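Re: [flernach-tenants] counter resurfacing, Sunday

> Is the Prulter marble film any good on old
> laminate? Quote for real stone was silly.
> Also does it stain?

Did mine in 2019, still down. Pattern is busier than the sample, lots of brown veining, so crumbs dont show.
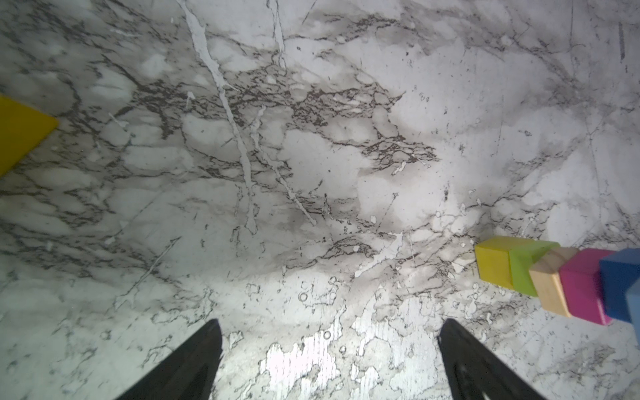 Stuff to get

- 2 rolls, not one. Ate most of the second round the sink
- sharp blade, hairdryer
- degreaser. Ater is fine, Assefa smells

Start at the back wall and peel slow. Paid 195 all in, incl. a squeegee I never used. Coffee wipes off, turmeric doesnt, ask me how I know.

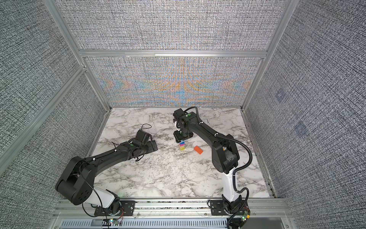 Marble pattern, gray veins, two arms on the rail

Corners are the hard part. Warm it, pull, hold for a slow count of 32, then trim. Dont stretch it cold or it creeps back by teh next morning.
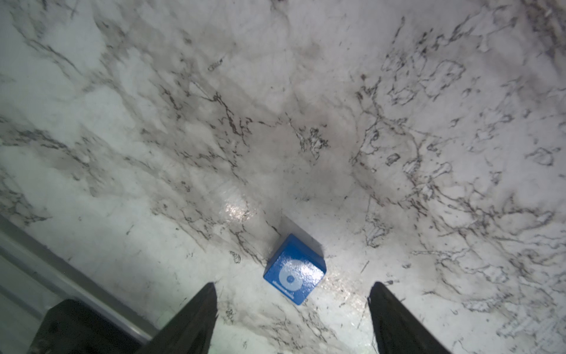 Same goes for the front lip, do that last. I have half a roll left if anyone in the building wants it, can leave by the mailboxes Sunday after lunch.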